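Part 3. Getting your starter going and keeping it alive

If you skipped Part 2 because you already own a scale, fine, but go back and read the bit about flour at some point. I'll wait.

I've kept a rye starter since I lived upstairs from Tiina Hyvönen, who gave me mine in a mustard jar and told me not to name it. I named it Huttunen. Everything in this part comes out of feeding Huttunen, forgetting Huttunen, and twice rebuilding Huttunen from a dried smear on baking paper (that's Part 6, and yes, it works).

What you need

A clear jar that holds at least three times as much as you plan to put in it
A second jar, same size
A loose lid, or a cloth and a rubber band
A kitchen scale that reads in grams
Whole rye flour
Tap water, left out overnight if yours smells like a swimming pool
A spoon with a long handle

I use whole rye from Merero because my grocery store carries it. Any whole rye will do. White flour works too but it's slower to wake up, and the first week is annoying enough already.

3.1 Days one through seven

1. Weigh your empty jar and write the number on the bottom with a marker. Mine weighs 166 grams. The spare weighs 167, and I've mixed them up for years and it has never mattered, but write it down anyway.

2. Put in 50 grams of rye flour and 50 grams of lukewarm water. Stir until there's no dry flour hiding in the corners.

3. Scrape down the sides, put the lid on loosely and stand the jar somewhere warm. Leave it for 24 hours.

4. Day two: stir it. That's the whole job. It may smell like wet grass or not smell of anything.

5. Day three: scoop out all but 50 grams. Add 50 grams of flour and 50 grams of water and stir again.

6. Days four to seven: repeat step 5 once a day, at whatever time you can stick to. I do it while the coffee's brewing.

7. From day five on, put a rubber band around the jar at the level of the starter right after you feed it. When it climbs to double that height within eight hours, two days running, you can bake with it.

Note: A lot of starters go wild on day two or three and then drop dead flat on day four. Please don't throw it out! The early bubbles come from other bacteria that were in the flour, and the yeast you want takes longer to settle in. Keep feeding. Helmi Kallio, who tested these instructions for me, dumped two perfectly good starters on day four before I got her on the phone.

Caution: Never screw the lid down tight on an active starter. The gas has to go somewhere. A jar can crack, and I've cleaned rye paste off a ceiling light, and it sets like cement.

3.2 Where to keep it

The counter is for bakers who bake every two or three days. For everyone else there's the fridge, and there's no shame in it. I kept Huttunen on the counter for a whole year out of pride and went through a ridiculous amount of flour.

To move an established starter into the fridge:

1. Feed it as usual.

2. Leave it out for one hour so it gets a head start.

3. Put the lid on, still loose, and set it on a middle shelf. The back wall is too cold in a lot of fridges and the top of the door is too warm, at least in mine.

4. Write the feeding date on a strip of tape and stick it on the lid. My current strip says 03/11/2023, and the starter is getting fed tonight, I promise. 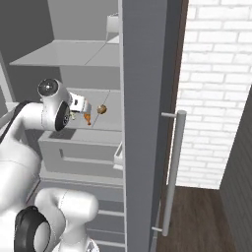 5. Feed it once a week. Two weeks is okay. At three weeks you'll find gray liquid on top and a smell like nail polish remover, and you'll feel guilty, but it'll nearly always come back after two or three feedings on the counter.

Note: The gray liquid is called hooch. You can stir it in for a more sour loaf or pour it off for a milder one. I pour it off.

Caution: Pink or orange streaks, or anything fuzzy, mean the whole jar goes in the trash. Don't scrape off the bad part and save the rest. Wash the jar in the hottest water you've got before you use it again.

3.3 Waking it up to bake

The night before:

1. Take the jar out of the fridge and let it sit for an hour.

2. Put 20 grams of starter in your second jar with 60 grams of flour and 60 grams of water. Stir well.

3. Put the rubber band on. Go to bed.

4. In the morning it should be domed on top and full of holes all the way down. If you want to be sure, drop half a teaspoonful in a glass of water. White starters float when they're ready. Rye starters sometimes don't, even when they're raring to go, so go by the holes and the smell (sharp, a little like apples).

5. Use what the recipe wants. The basic loaf in Part 4 takes 100 grams, and what's left goes back in the fridge with a spoonful of fresh flour and the same of water.

If it hasn't moved by morning, your kitchen is probably cold. Mine is dreadful in winter. I put the jar in the oven with only the light on and tape a note over the knob, because I have also preheated a starter. Give it another three or four hours before you decide something's wrong.

Note: Heat makes a huge difference. In July my starter doubles in four hours and collapses before I've even gotten the flour out. When it's hot, use 10 grams of starter in step 2 in place of 20, and use cool water.

3.4 Flour, jars and other stuff on hand

Flour goes stale, and whole rye goes stale faster than white because of the oil in the germ. Buy small bags. If you get a deal on a big one, keep a working jar in the kitchen and freeze the rest in portions of 300 grams, which will see you through six daily feedings with no measuring panic.

1. Wash and fully dry your storage jars. Any water left in the bottom will clump your flour, and then you'll be picking at it with a fork.

2. Fill them no more than three-quarters full so you can get a scoop in.

3. Label the lid and the jar both. Lids travel.

4. Keep them away from the stove. An open shelf is fine for things you go through quickly, and I like being able to see how much I've got left.
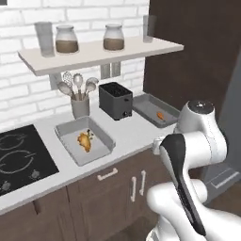
Fig. 3-2. Lidded glass jars on an open wall shelf, with plenty of room left at the top.

5. When a jar runs out, wash it before you refill it. Topping up leaves the oldest flour at the bottom forever.

I got the clip-top kind from Promano at first and the rubber seals held on to every smell they ever met. Plain screw lids are easier to live with. For the starter itself you want straight sides, so a rubber band sits level and the spoon can reach everything.

Caution: If you see small moths or webbing in any flour, freeze or toss everything on that shelf, including the unopened bags. They chew through paper.

3.5 When things go wrong

It smells like vinegar. It's hungry. Feed it twice a day for two days.

It smells like old cheese. It's young, usually under a week. Carry on.

It rises and then sinks before I get to it. You're late, or it's warm. Use less starter and more flour.

It's runny like pancake batter. Cut the water by 10 grams per feeding until it holds a peak. Some flours just drink less.

It's so stiff the spoon stands up. Add water a teaspoon at a time. Rye is sticky at the best of times, so go by how it stirs.

There's a dry crust on top. Your lid is too loose, or the cloth is too thin. Peel off the crust, take starter from the middle and feed that.

I killed it with boiling water. Been there. If you've got any left in the fridge or scraped onto paper, start from that. If you don't, ask on the Jarudia message board before you go back to day one. There are 2,478 posts in the starter swap thread as I write, and people will mail you a dried flake for the price of a stamp.

3.6 What to do with the extra

You'll be scooping out starter every day in that first week and it feels terrible to waste it. Up to day seven, put it in the compost. It tastes awful and it isn't ready to eat.

After that, keep a "leftovers" jar in the fridge and add to it for up to a week. Crackers are the easiest thing:

1. Mix 200 grams of leftover starter with two tablespoons of melted butter and a good pinch of salt.

2. Spread it on baking paper as thin as you can stand. Thinner than that.

3. Scatter caraway or coarse salt over the top.

4. Bake at 325°F for 10 minutes, take it out, score it into squares with a knife, and put it back for 30 minutes or until the middle snaps.

5. Cool on the paper.

Caution: Don't pour leftover starter down the sink. Flour and water is glue, and the plumber will know.

Go on to Part 4 once you've had two good rises in a row. If you're still on day four and it's flat, go back and read the note in 3.1 again.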